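The Basket Job

Ekik was the name on the door but it was only ever two of them and whoever else had a key that month. Shared workshop, grey floor, kettle somewhere. Jamie Entwistle had the round table till eight and meant to use every minute of it.

Grippers on. One in each hand. Cubes on top, clean side out, and don't lean over them.
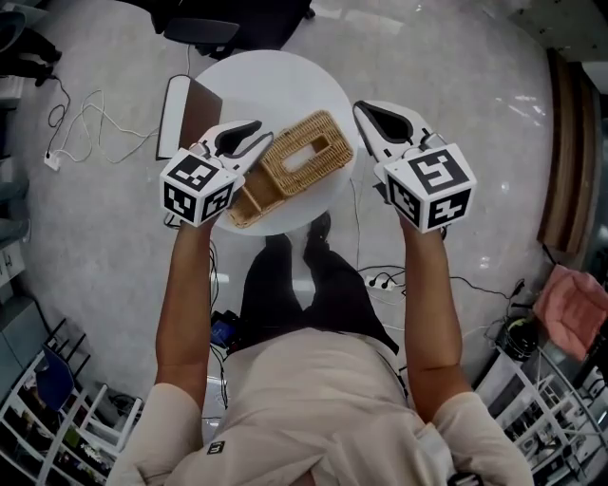
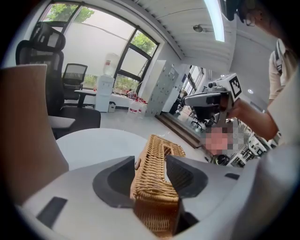
Wicker work at the round table, first from above, then from one of the grippers.

"Again," said Jahangir.

"I've just done it."

"You did it like someone who's cross."

Jamie was cross. The rent was 495 and due, and the arm they were building all this for was still in a crate in Jahangir's mum's garage with one joint that wouldn't hold. Ulov, they called it. Ulov would have two hands eventually and would do what Jamie's hands did, so Jamie's hands had to be good. That was the whole plan. Teach it at the table, take it home, see if it had learnt.

Again then. Left hand down, open, wait, close. Lift. The trick with wicker was that it gave a bit. Squeeze it like a box and it creaked, squeeze it like a sponge and it slid off and you had to start over. Jamie's gran had made the things. Sat in front of the telly with a bucket of wet willow by her feet and never looked down once.

"What did she do about the ends?" Jahangir asked. He was at the laptop, typing with two fingers.

"Tucked them in."

"I mean can Ulov tuck them in."

"Ulov can't hold a pencil."

He laughed and wrote something down anyway. He'd been writing things down since December, a fat blue notebook with Kodikara on the cover because that had been the first name, before Ulov, before Cinari, which lasted 9 days and then Jahangir's sister said it sounded like a yoghurt.

Take eight. Take nine. Jamie's wrists ached. You forgot they weighed anything and then you remembered and couldn't stop remembering.

"Slower on the lift."

"If I go slower I'll be going backwards."

"Slower though."

So, slower. Close. Feel it give. And for a second it was alright, it was better than alright, the wrist turned over by itself the way hers used to, that little roll at the end before she set one down on the pile. Jamie hadn't known it was in there. Hadn't thought about that roll in years, and here it was coming out through a plastic trigger and two bits of black rubber.

Put it down. Stood there.

"That one," Jahangir said. He'd stopped typing. "What was that?"

"What was what."

"At the end. You went round."

"Habit."

"You never did it before."

"Not my habit," said Jamie, and then had to look at the window for a bit.

Jahangir didn't ask. He was good like that, he'd go at a stuck bolt for a fortnight but he left people alone. He scrolled back, watched it through, watched it again with his chin on his fist.

"Do I cut it? It's extra movement. It'll pick it up if I leave it, you know it will, it'll do it every time. Mugs. Everything."

"Waste of battery."

"Bit, yeah."

Someone went past outside, talking loudly on thier phone. Jamie flexed both hands, open, shut, and the grippers did it too, click click, like they were waiting to be told.

"Leave it in," Jamie said.

"You sure?"

"How many have we got?"

"With that one, 13."

"Then I'll do you another 13 the same. If I can find it again."

Jahangir turned the page in the notebook and wrote the date at the top, 4 Oct 2026, and under that he wrote roll at end - keep, and underlined it so hard the pen went through.

"Whenever your ready," he said.

Left hand down. Open. Wait.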